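Cuvik collection program

The Cuvik collection program is an effort to gather examples of two-handed household tasks for use in training a learning system. It is based in Hanau and is directed by Lorraine Quinlan. Its first set of recordings, known as Ballimitz, was released on 7/12/22.

Each example in the set, called an episode, records one attempt at a task by a pair of robot arms. The bagging task uses a clear plastic bag and toy produce kept in a light green basket.
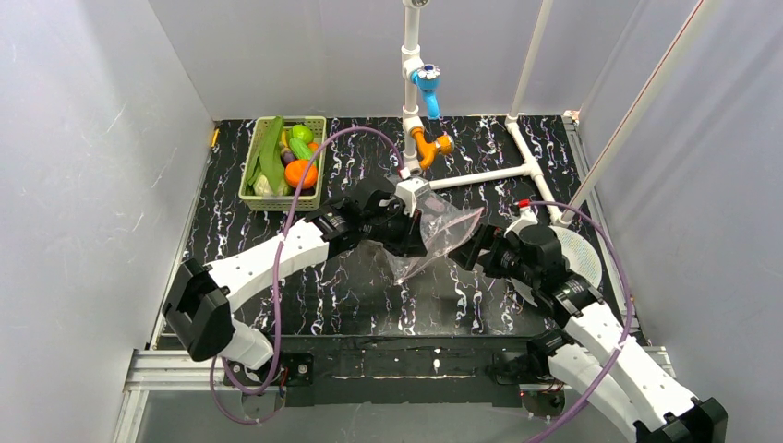
Ballimitz contains 454 episodes, of which 92 were set aside for testing. Failed attempts are kept and labeled as such. Baltasar Bravo, who wrote the labeling rules, argued that a system trained only on clean attempts learns little about recovery. Episodes in which an arm stopped because of a fault are removed.

Thin film is regarded as a difficult material for such systems. It changes shape when touched, and its reflections can be mistaken for edges. The program therefore asked its eight operators to vary the way they held the bag.

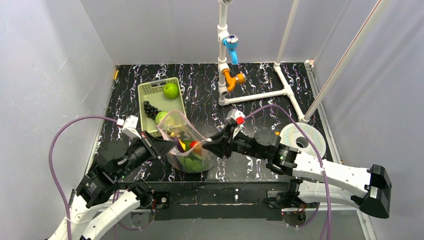 Two arms holding a transparent bag of produce beside the basket.

A later set, Acuña, was begun in June and uses the same episode format.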